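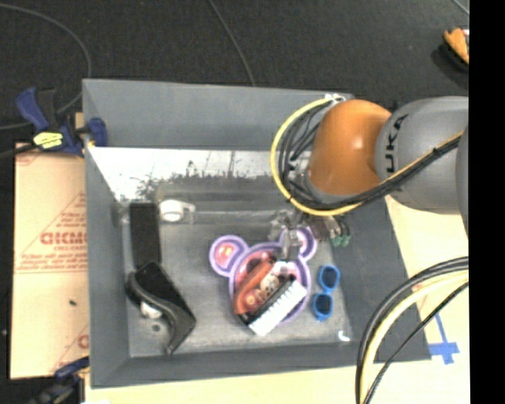
A big gray bin with a scuffed floor, seen from above.

My mother kept a drawer of blankets at the foot of the guest bed, and when I was small I used to be sent to fetch one whenever an aunt or uncle stayed over. I can still feel the weight of them on my arms. So when I saw in January that the Nidance blanket mill in Rerkby was holding an open day, I put my name down before I had finished reading the page, and then had to go and ask my wife whether we were free. We were. She doesn't care for blankets as much as I do, but she likes a day out and she likes a river, and Rerkby has a very nice one.

The open day was Friday, February 28, 2025, and we took the early bus, the 34, which goes the long way by the reservoir. I would recommend it over driving if you have the time. The road drops into the valley quite suddenly and you get the whole town at once, with the church and the two chimneys and the mill stretched out along the water. There had been a frost, and the fields were still white on the shady side of the walls. The bus stops right outside the bakery, and I will come back to the bakery.

Getting in

You go in through the old counting house, where a lady with a clipboard finds your name and gives you a sticker and a pair of foam earplugs. Take the earplugs. I put mine in my coat pocket, thinking I'd want to hear everything, and I had them in my ears within a minute of the weaving shed door opening.

There were 16 of us on the ten o'clock tour, a good size, small enough that you could ask a question without feeling you were holding people up. There was a retired couple who had come for the dyeing, a young man with a notebook who was learning to weave at home, and a family with a little girl who wanted to know at every doorway where the sheep were. (There are no sheep. She took it pretty well.)

Our guide had worked at the mill since leaving school, first as a bobbin carrier, then on the looms, and now, as she put it, "wherever I'm standing when something needs doing." She had a lovely way of explaining things with her hands. I wish I'd written down her name.

From fleece to yarn

The tour follows the wool, so you start upstairs in the wool loft, where the bales come in. It smells exactly as you would hope, a bit like a wet dog and a bit like candle wax. We were each handed a tuft from two different fleeces and asked which we would want next to our necks. Everybody picked the soft one. Then she told us the soft one would be bald in a couple of winters if you made a blanket of it alone, and that the scratchy one is what holds it all together. Nidance blends the two, and the exact blend has been written in the same ledger since the founder's day. We were shown the ledger but only the cover.

Carding was my favorite part, and I hadn't expected it. The wool goes onto these great rollers covered in fine wire teeth and is combed out, over and over, until it comes off the end as a sheet so thin you can see your hand behind it. Our guide let the sheet fall over her arm like a bridal veil. Then it's split into strips and rubbed into soft ropes that have no strength at all. She pulled one apart with two fingers to show us. A few yards farther on, the same rope has been twisted into yarn, and she invited the father of the little girl to try snapping it, and he went quite red in the face and had to give up.

I asked about the twist, whether more is always better, and got a proper answer. Too little and the yarn drifts apart, too much and it curls up on itself like a telephone cord and makes a hard, mean sort of cloth. They test it by feel as well as on a gauge. She said she trusts the gauge on Mondays and her thumb the rest of the week.

The weaving shed

I don't know how to describe the noise. It comes up through your shoes. The shed has a saw-tooth roof with the windows facing north, so the light is even and there's no glare on the cloth, and on a bright morning like ours it was a beautiful room to stand in, even with your head ringing. The looms were making a pattern they call Lelema, a wide check in moss green and cream with one thin rust-colored line running through it. My wife, who had been patient up to then, stopped in front of the first loom and didn't move for a good long while.

Setting up a loom for that pattern means threading 3,000 ends, each one through its own little eye, by hand, in the right order. It takes two people, one to pass and one to pull, and they sit facing each other with the threads between them. Two women were doing it in a side room where it was quieter, and they were happy to chat as they worked. One of them told me that if you make a mistake near the beginning and don't see it, you go all the way back, and that you only do this once in your life. Then the other one said, "Twice," and they both laughed so hard that they had to stop.

Water and teasels

After weaving, the cloth is a disappointment. I'm sorry, but it is! It's stiff and a little greasy and looks like sacking. All the softness comes afterward, with washing, and that is why the mill is on the river in the first place. Rerkby water is very soft, running off the moor over peat, and people at the mill talk about it the way other people talk about wine. In a dry summer it changes, we were told, and the finishers can tell.

Then the surface is brushed up to raise the nap. These days it's wire brushes, but for one order a year they still get out the old frame set with dried teasel heads, the same prickly plants you see by the roadside. We were allowed to stroke a piece before and after. The little girl put the "after" piece against her cheek and had to be talked into giving it back, and I felt just the same.

The museum room

The last stop is a small museum in what used to be the stable. It's named Sultana after the last of the cart horses, who pulled the wagon up to the railroad station and, by all accounts, knew the way home without a driver. Her harness is on the wall, and there is a photograph of her in a straw hat. They have 4,000 pattern samples in shallow wooden drawers, going back to the beginning, and you may open any drawer you like as long as your hands are clean. I could have spent the afternoon there. I found a blue and gray check that I'm nearly sure was one of my mother's. I can't prove it, and the card only said "export, heavy." I stood there holding the drawer open until my wife came to see what was keeping me.

Lunch, and what we brought home

Back to the bakery. It's across from the bus stop, it has four tables, and you want the cheese and onion pie. We also had a slice each of a sticky ginger cake and agreed afterward that one to share would have been plenty. Then a walk along the river path as far as the weir, which was muddy in places but fine in boots, and back in time for the mill shop.

The shop has a seconds shelf by the door, and you should look there first. We bought a Lelema throw with a fault in one corner that neither of us can find anymore. It's on the back of the couch now. I had told myself I wasn't going to buy anything.

A few practical notes if you're thinking of going. The stairs to the wool loft are steep, and there's no elevator on that side, but the weaving shed and the museum are both on the level. Wear a warm layer, because the finishing room has its big doors open. Photography is fine except in the design office. The tours fill up early, and the ten o'clock is the one to ask for, before the looms stop for lunch.

Rezaul Howlader

Comments

Maggie T.
What a lovely read. My grandmother worked in a finishing room and her hands were always soft, she said it was the grease in the wool. Did they have the teasel frame running or just on show?

Rezaul Howlader
Thank you, Maggie! Only on show that day, I'm afraid. It sounds as though it comes out for the one order and then goes back under its sheet.

oldbobbin
Seconding the pie. They do run out though, so go before noon.

Priya
Is it all right for a five year old? Mine is not great with loud noises.

Rezaul Howlader
The little girl on our tour looked to be near that age and managed well with ear defenders her parents had brought. You could always skip the weaving shed and meet the group at the washing end, the guide offered that to anyone who wanted it.

Dennis in the valley
Small correction, the 34 doesn't go by the reservoir on Sundays. Nice write up. I remember hearing about that horse from my dad.

Contact | About this site | © Rezaul Howlader, all rights reserved | Back to top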